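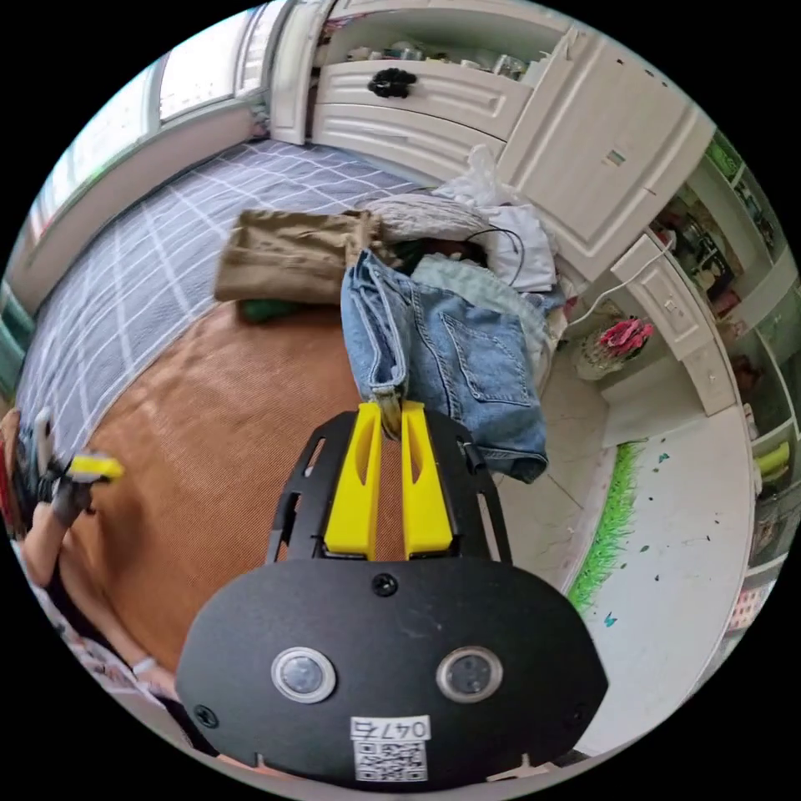 January 8, 2018

Well, I'm home from Orkcombe and the kitchen radio is still talking to itself because I never turned it off before I left. Seventeen days of that poor thing chatting to an empty apartment! The fern didn't make it. The other fern looks great, so I don't know what to tell you.

I want to get the trip down before it all goes mushy in my head. We took the slow train up, the one that stops at Bemgate for 48 minutes while they swap engines, and I spent the whole stop in the station cafe eating a cheese scone the size of a hat. Tane Doolan had the jigsaw out on our table before we even pulled away again. 1000 pieces, a harbor at dusk, and easily half of it is plain gray water. Who buys that? (Tane. Tane buys that.)

The cabin was up past Mahuika, right where the road turns to gravel, and it was colder than I'd planned for. I lived in wool the entire time. I've decided I'm a sweater person now, the louder the better, and I don't care who sees me at the store in one.

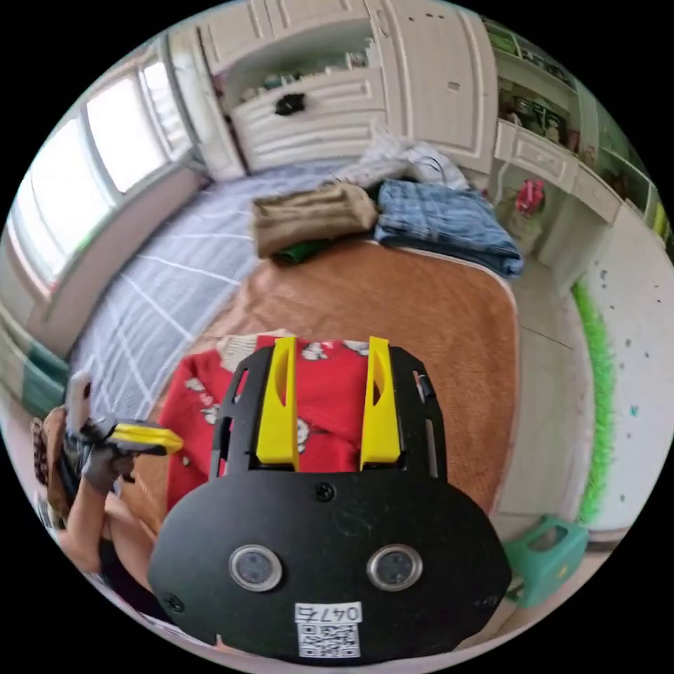 Red knits forever!

Mostly we did nothing, and it was wonderful. I read three books, two good and one that I only finished out of spite. We walked to the lake most mornings and argued about whether the ice would hold a dog. It snowed one night so quietly that I didn't know until I opened the door to get firewood and stepped straight into it in my socks. I yelled so loud the people in the next cabin put their lights on, and then of course we had to go over and apologize, and then they gave us soup, and we ended up playing cards with them until past one. I lost every hand. They're from Teten, and they say we should come stay in the spring, and I think they really meant it.
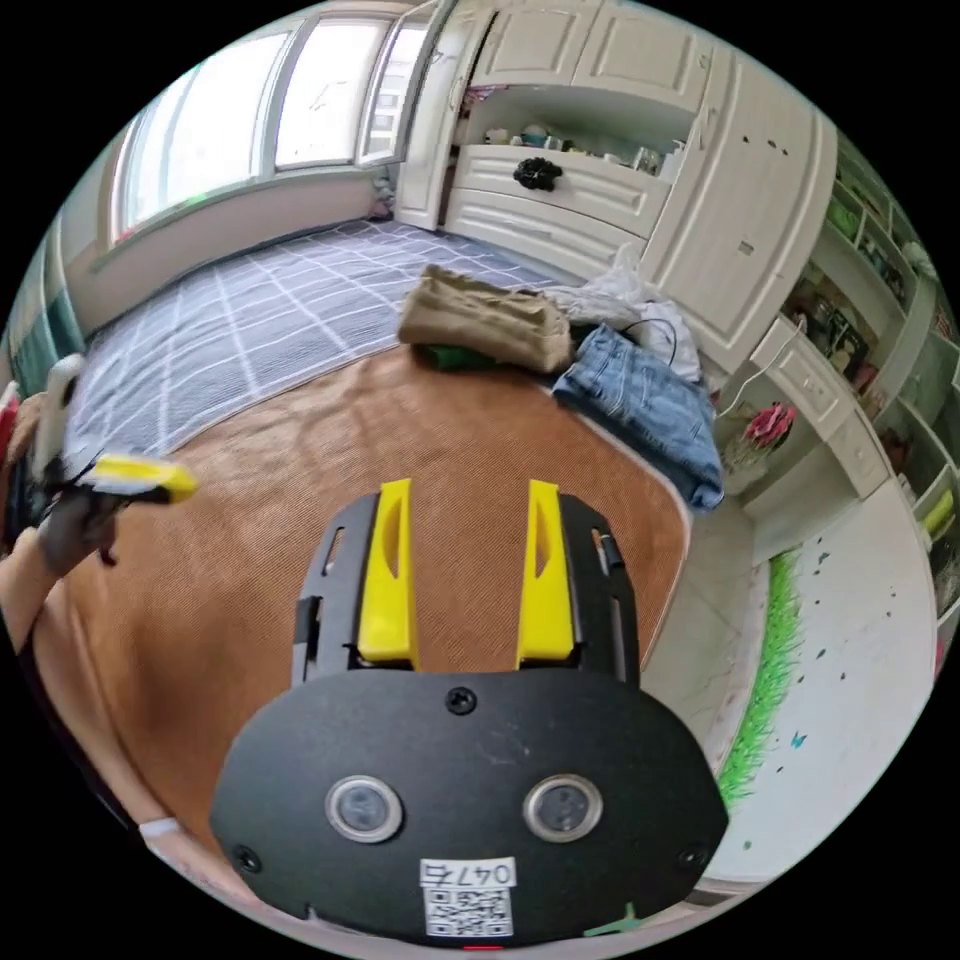 The jigsaw never got finished, by the way. We had the boats and the whole skyline and then just this enormous hole where the water should be. Tane wanted to slide it onto a board and carry it home on the train like that, and I said absolutely not, and we didn't speak until Bemgate. Then he bought me a scone, so that's all right.

Back to work tomorrow. I've got a fridge with mustard in it and a stack of mail I'm not opening tonight. I did call Mom, who wanted to know if I'd been warm enough, and I said yes, which was mostly true. Going to have a bath and start the book the soup people lent me.

3 comments
17 shares

Last updated: November

Recent entries
The great fern rescue, part two
What I packed for Orkcombe
Soup weather
Mom's lemon bars, finally written down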